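Home | Minutes | Members | Stores | Contact
Print this page | E-mail this page

Duvwood Shared Workroom
Minutes of the supplies meeting, 9 February 2004

Present: Sadia Jadoon (chair), Sobia Jadoon (minutes). Apologies from Morsy.

1. Minutes of the November meeting
Approved with one correction: the shelf liner was ordered from Trarna, not Iso.

2. Marker stock
Sobia reported 527 markers in the supply cabinet after the last delivery. The reorder level stays at 800, so an order is due. Trarna quotes a lower unit price at 2000 pieces. Sadia noted that the cabinet will not take that quantity with the paper stored on the same shelves. Agreed to order up to the reorder level only.

Color is to be readable from the cap. White barrels with a colored cap and matching band remain the standard type – mint green included.

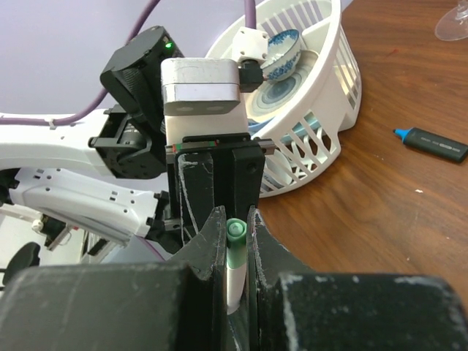 STORAGE AND LABELING

3. Marker storage
Markers are to be stored flat, caps on, one color per tray. Trays are labeled on the short side. Dried-out markers go in the discard box and are entered on the sheet by color.

4. Dish rack
The rack is for dishes only. Brushes and palettes are to dry on the tray by the window. Sobia will post a notice.

5. Paper
Moved to the lower shelves. Over 4 reams were found damp at the back and have been discarded.

Actions
Sobia – marker order, notice.
Sadia – tray labels, revised shelf plan.

Print this page | E-mail this page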